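Hultholm Library Opens Its Doors for Longer Summer Evenings

Readers in Hultholm have a little more time to browse this month, as the town library on Kocabaş Street is now staying open until 8 in the evening. The new hours began on 9th August and will run until the schools go back, and if the first few evenings are anything to go by, people are very happy about it.

Head librarian Serpil Yaman had been hoping to try this for quite a while. Back in June she put a little box by the front desk and asked visitors what they would like to see changed, and by the time she emptied it there were 100 slips of paper inside - a good many of them from parents who simply couldn't get there before closing time after work. 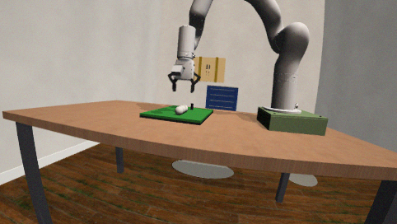
The later hours also mean more room for the reading groups, which had been squeezing into the same afternoon slot for years. There are three of them now, and the newest, for people who enjoy old travel writing, already has 34 names on its list (so do come early if you like a comfortable chair!). Tea and coffee are free, and you are welcome to bring a cake to share.

Borrowers from the neighboring village of Borkach can use their own cards in Hultholm during the trial, and books may be returned at either branch. Anyone who would like to join a group can leave their name at the front desk during opening hours.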